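Checklist for the Oltero co-op night, second inspection. Filled in by Tudor Iordache, comments from Kelly Heywood and Sheila Parsons. The first inspection was done in June and most of the open items came from that one.

Mark each line with **x** for pass, leave it blank for fail, and write **n/a** if we don't own the thing. Comments go under the line they belong to. Don't fix anything while you are checking. Write it down and carry on.

## 1. Power

- [x] Each power strip plugged straight into a wall outlet
- [x] No strip plugged into another strip
- [ ] Cables free of cuts, kinks and tape

> The lead on the left-hand TV has electrical tape near the plug end. It was on the June list too. Taken out of use. Poppy Dawber has a spare and will bring it.

- [x] Console vents have a hand's width of space on both sides
- [x] Consoles standing on something hard, not on carpet or cushions
- [x] Breaker for the room labeled

> Label is in pencil and hard to read. Passing it, but go over it in pen. — SP

## 2. Screens and stands

- [x] TVs strapped to the stand or the wall
- [x] Stand wheels locked
- [ ] Screens out of arm's reach of the front row

> Fails for the middle station only. When four people play Skokunholm on the couch, whoever is on the right end sits too close. Move the couch back to the tape line. The tape line is still there under the rug.

- [x] Wall bracket screws tight
- [n/a] Projector ceiling mount

## 3. Controllers and headsets

- [x] Wrist straps on all motion controllers
- [x] Battery doors close and stay closed
- [ ] No swollen or leaking batteries

> One pack in the charging dock is swollen. Removed, put in the metal tin, tin is outside by the recycling. Please do not bring it back in. The other packs in the dock were bought at the same time, so check them again next visit. — KH

- [x] Headset pads wiped down and whole
- [x] Headset cables long enough to reach the couch without being pulled tight
- [ ] Volume limit set on all consoles

> Two consoles had the limit off. Someone turned it off for the boss fight in Filtska and left it. Turned back on. The setting is under Sound, then Output, and it resets after a system update, so it needs checking every time even if it passed last time.

## 4. Floor and walkways

- [x] Path from the couches to the door clear
- [ ] Cables across the walkway covered

> The network cable to station 6 runs across the walkway with no cover. We have the rubber strip, it is in the cupboard. Sheila says it curls up at one end and is a trip hazard itself. Run the cable along the wall instead.

- [x] Bags and coats on the hooks
- [x] Drinks on the side shelf, away from the consoles
- [x] Main door opens fully with all chairs pulled out
- [x] Exit sign lit

## 5. Content and accounts

This section was added after a parent asked about it. It covers what can be played when younger players are in the room.

- [x] Parental controls on for the shared account
- [x] Store purchases need the PIN
- [ ] PIN changed after the last session

> Still the same one. Shirley Bramwell to change it and tell Kelly.

- [x] Voice chat set to friends only
- [x] Flash warning read out before starting Kirkegaard

> The lightning level is the one to watch. The game has a reduced flashing option, but it is saved per profile, so the guest profile did not have it. It does now. If you make a new guest profile, turn the option on before you hand over the controller.

- [x] Break called after each chapter

> Two chapters of Kirkegaard back to back is too long for the younger group. It was fine for the adults. — KH

## 6. Tables
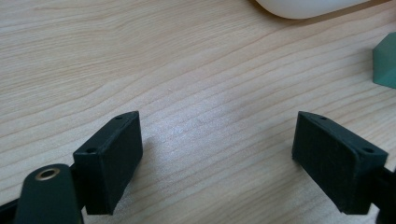
*Last changed: January 16, 2022*

- [x] Tabletops free of splinters and raised edges
- [x] Legs tight, no rocking
- [x] Tables wiped before controllers are put out
- [ ] Folding table latches click shut

> The latch on the older folding table closes but does not click. Use it for the sign-in sheet and the snacks until it is fixed. No screens on it.

- [x] No glare from the ceiling lights onto the screens

> Passed with the blinds down. I did not check it in daylight. — TI

## 7. Emergency items

- [x] Fire extinguisher in place, gauge in the green
- [x] First aid kit present
- [ ] First aid kit complete

> Out of small bandages. Everything else on the lid list was there.

- [x] Phone number for the building posted by the door
- [x] Inventory sheet matches the shelf

> The sheet had the spare handheld as tag 723. The sticker on the handheld matches. The dock for it has no sticker at all and needs one.

## Open items

| Item | Who | Status |
|---|---|---|
| Replace taped TV lead | Poppy | open |
| Move middle couch to tape line | Tudor | done |
| Reroute cable to station 6 | Tudor | open |
| Recheck dock batteries | Kelly | next visit |
| Change account PIN | Shirley | open |
| Table latch | Sheila | part ordered |
| Small bandages | Sheila | open |
| Sticker for handheld dock | Kelly | open |

The room can be used with the items above open, apart from the left-hand TV, which stays unplugged until the new lead is in. Station 6 stays on wireless until the cable is moved. Skokunholm drops out now and then on wireless, so put the people playing Filtska there.

Signed: T. Iordache
Seen by: S. Bramwell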